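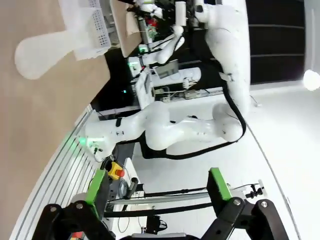

People say that cables tangle themselves. Leave a cord alone in a drawer, they tell you, and when you come back it will be in a knot, as if it had been busy while you were asleep. You have probably heard a grown-up say this while pulling headphones out of a bag. I don't believe it, at least not the way it is usually told, and I think you should be suspicious too. A cable has no muscles. Look at the thick black one that loops beneath the white robotic arm, or the thin ones around the power strip with its plugs in. If everyone went home and nothing bumped the table, why would any of them move into a knot? So where do tangles come from?

Start with what a knot needs

To tie a knot, you need a free end. Try it with your shoelace. One end has to go over, under or through a loop. Now hold both ends of the lace, one in each hand, and don't let go. However much you wiggle, you can't tie a new knot in it. (Some people can if they cross their arms before they pick up the ends. That is a sneaky trick, and it works by putting the crossing in your arms first.)

This tells us something useful. A cable that is fixed at both ends can twist and it can droop. It can get wrapped around its neighbor if somebody moves things about. But a real knot in the middle of it is very hard to get. A cable with a loose end is a different story.

The other thing a knot needs is movement. Somebody has to carry the bag or slam the drawer. Each shake pushes the loose end somewhere new, and some of those places are through a loop. Most cables are stored in coils, and a coil is made of loops, so the end has plenty of chances to slip through one. Once it has gone through, it would have to back out the same way to come undone. Shaking can do that too, but the loops get in the way, and the more crossings there are, the harder it is for the end to find its way home.

Does a longer cord tangle more?

Everyone says so. Everyone says a lot of things, so a class in Nelcombe tested it one April with a shoebox and some string. They dropped in a piece, put the lid on, shook the box for 17 seconds and looked. Then they did it again, 218 times in all, with short pieces and long ones. The short pieces hardly ever came out knotted. The long ones often did.

Does that prove it? It is good evidence about string in a shoebox. It doesn't tell you everything about cables. String is floppy, and a thick cable is stiff. A stiff cord doesn't like to bend tightly, so its end can't duck through small gaps as easily. The class also had different children doing the shaking, and some children shake harder than others. If you were checking their work, that is the first thing you should complain about.

What about the gadgets?

Shops will sell you all sorts of things to stop tangles. The Fleltumholm cord box has a lid with slots. The Courtois wrap is a strip of soft fabric that goes around a coil. Do they work? The wrap ought to, and you already know enough to say why: it holds the loops together and keeps the end still. So does a bit of ribbon, or the cardboard tube from a toilet roll, and those don't cost anything.

I am less sure about the box. If you drop loose cords into a box with a nice lid, you have loose cords in a box. The Nelcombe class could tell you how that goes.

You may also hear that there is one correct way to coil a cable, called over-under, where every second loop is turned the other way. I was ready to grumble about this one, but there is a good reason behind it. When you wind a cord around and around your hand, each loop puts a little twist in it. Over-under makes the twists go in opposite directions, so they cancel out and the cord lies flatter. It won't stop a knot if the end slips through, though, so anyone who promises that is promising too much.

Try it yourself

Take two pieces of string the same length. Coil both. Tie a ribbon around one coil and leave the other alone. Put each in its own box with a lid and shake them the same way. Write down what you find, even if it isn't what you expected, and do it more than once. One try could be luck.

Use string for this, please, and leave anything that is plugged in where it is. Ask an adult before you move a power strip or unplug something. And don't coil a cord tightly while it is in use, because cords can warm up when electricity runs through them, and a tight coil holds the heat in.

If your ribbon coil comes out knotted and the loose one doesn't, I would like to hear about it. I'd also like to know how you tied the ribbon.

Get the Delham Question Sheet by email! Join 2273 other readers. Ask a parent or guardian to sign up for you. You can unsubscribe at any time.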